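4.2 Wrist view and finger shape

We compared two sets of fingers on the same parallel gripper, the straight Rudd fingers and the tapered Zirkach fingers, with the arm, controller and wrist camera left unchanged. Each set was used for 700 grasp attempts on a white tabletop. The camera was fixed to the gripper body and was not moved when the fingers were changed.

The Rudd fingers missed the object in 111 attempts and the Zirkach fingers in 101. The difference is small, and we do not claim that it would hold for other objects. Most misses with either set fell on slim items lying flat, where a small error in the estimated angle caused one finger to land on the item.

Finger shape also affects what the camera sees during the approach. With the tapered set, both tips stay in view when the jaws are open and the table between them can be seen (Figure 2). Their shadow also falls in this gap. Following Obradović, we masked the fingers before passing the image to the Wakanano detector, but did not mask the shadow.

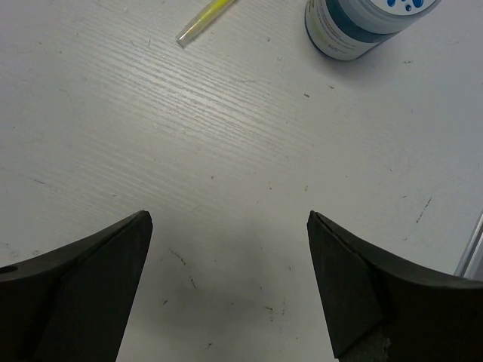
Figure 2. Wrist camera view with the dark tapered fingers open over the white tabletop. A pen or highlighter and a container are near the top edge.

The same mask was used at all jaw widths. Fitting a separate mask to each width is left to later work.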